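Crowdfunded E-Bikes Should Ship Their Spare Parts List First

September 20, 2021

I have backed three electric bicycles through crowdfunding and received all of them, so this is not a complaint about missing deliveries. My complaint concerns what backers are asked to judge a project on. The campaign page gives motor output, battery capacity, folded dimensions and weight. It seldom gives the part number of the controller, the connector standard, or the price of a replacement battery four years on.

The Drestgate folding model is a fair case. The hub motor is well matched to the gearing, and the frame hinge has stayed tight. In June the display stopped talking to the controller. The display is a custom unit with a custom plug, and the firmware pairs it to one controller by serial number. Drestgate sells the two parts only as a set, and the set costs 400 dollars. A generic display with the same functions would do the job if the plug and the protocol allowed it.

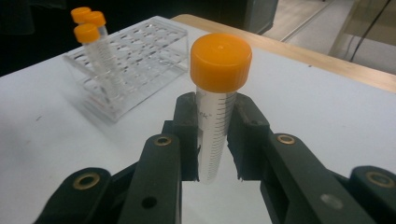
Danai Kourkoulas disagrees, and wrote to me after an earlier draft of this piece went around: "You are asking a company with one product to stock parts for bikes it hasn't sold yet. A custom plug is often there to keep water out, and pairing makes a stolen bike harder to resell. If you force small makers onto generic parts, you get generic bikes."

The point about water is sound. The point about theft is weaker. Pairing can be kept and still be reset by the owner with proof of purchase, and the Omon commuter bike does this through a service menu that any dealer can open. As for stock, I am not asking for a warehouse. I am asking for a list.

The list would cover the battery, controller, display, torque sensor, motor and charger. For each, it would state the supplier's part number, the connector type, the price as a single item, and the date until which the maker commits to supply it. A campaign that can't fill in those fields has not finished its design work, and backers should know that before they pay. 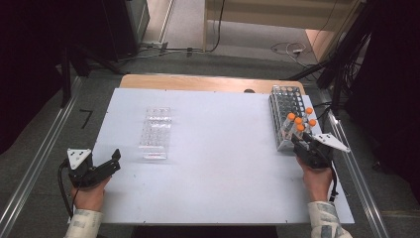
The battery is the hard part

Most of the other components can be worked around by a patient mechanic. The battery can't, at least not safely. Folding bikes make this worse, as the pack is often shaped to fit inside a frame tube or a seat post. When the maker changes the tube profile for the next model year, the old pack loses its production run.

Zervas handled this better than most. Its second model kept the pack housing and the rail from the first, and accepted a small weight penalty. Reviewers marked it down for that. I think they were wrong to. An owner of the first model can buy the new pack today, slide it in and ride.
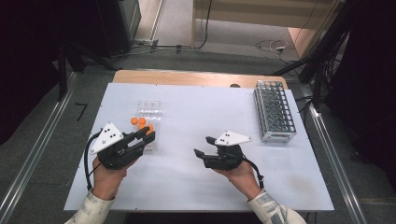

Rebuilding old packs with new cells is sometimes offered as the answer. It depends on the battery management board, and many boards lock permanently once the cells are disconnected. Kyriaki Panagiotou, whose shop in Skirivby services folding bikes, declines rebuild work unless the maker has published a procedure. So far she has seen one.

I would also like the crowdfunding platforms to treat the parts list as a required field, next to the delivery estimate. They already ask for a prototype and a statement of risks. The risks section is usually written about shipping delays and exchange rates. A sole-source controller is a larger risk to the owner, and it lasts as long as the bike does.

Until that changes, I suggest that backers post one question in the comments before pledging: what does a replacement battery cost, and until what year can I buy it? The reply should contain a price and a year.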